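3. Set the board on its two pegs, with the writing side facing the gripper, and leave the fingers open. Dritex says any glossy board will do. I'd be wary — glare across the surface is easy to mistake for a marker line.
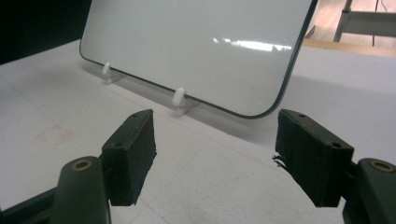 4. Check the finger pads. Trim stray fibers before you run the wipe routine.

 **Caution:** The Nakent kit guide promises 300 cycles per pair of pads. Plan on fewer.

5. Close the fingers at the slowest speed and wait 30 seconds. If error 3087 shows up, go back to step 2. The "auto-recover" button has yet to earn its name.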